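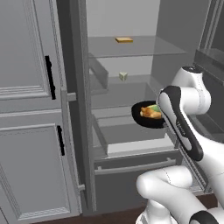

Untertitel für Fanvideos zeitlich korrekt setzen

Die Anleitung beschreibt, wie Untertitel für Interviewclips und Livestreams von Musikgruppen als SRT-Datei angelegt und synchronisiert werden. Vorausgesetzt werden ein Texteditor, ein Untertitelprogramm mit Wellenformanzeige und eine lokale Kopie des Clips. Die Menübezeichnungen beziehen sich auf Kestlow in der Fassung vom April.

1. Bildrate prüfen
Clip laden und unter »Medieninfo« die Bildrate ablesen. Den Wert in die Projekteinstellungen übernehmen. Bei variabler Bildrate den Clip zuerst in eine konstante Bildrate umwandeln, sonst wandern die Zeilen gegen Ende des Videos.

2. Rohtranskript anlegen
Pro Sprecherbeitrag eine Zeile. Sprechen mehrere Mitglieder gleichzeitig, erhält jede Stimme einen eigenen Gedankenstrich. Liedzeilen werden kursiv gesetzt und nicht übersetzt, sofern keine freigegebene Übersetzung vorliegt.

3. Zeitmarken setzen
Einstieg auf den ersten hörbaren Laut legen, Ausstieg rund 400 Millisekunden nach dem letzten. Schnitte haben Vorrang: Liegt ein Bildwechsel in diesem Nachlauf, endet die Zeile auf dem Schnitt. Eine Einblendung bleibt höchstens 6 Sekunden stehen. Längere Beiträge an einer Satzgrenze teilen.

4. Versatz korrigieren
Sind alle Zeilen um denselben Betrag verschoben, »Zeiten > Alle verschieben« wählen. Beispiel: Beginnt der Ton 283 Millisekunden vor der Zeile, wird -283 eingetragen. Wächst der Versatz im Verlauf, ist Schritt 1 zu wiederholen.

5. Export
Format SRT, Zeichensatz UTF-8 ohne BOM. Bei anderen Zeichensätzen werden Namen mit Sonderzeichen auf manchen Geräten falsch dargestellt. Die Datei muss genauso heißen wie das Video, abgesehen von der Endung.

Bekannter Fehler: Kestlow speichert leere Zeilen mit. Vor dem Hochladen »Leere Einträge entfernen« ausführen.

Text: Inês Vieira. Korrektur: Ildikó Szilágyi. Stand: 20. Mai 2023

Suche Suchbegriff eingeben Los

© Untertitelgruppe Irholm | Kontakt | Nach oben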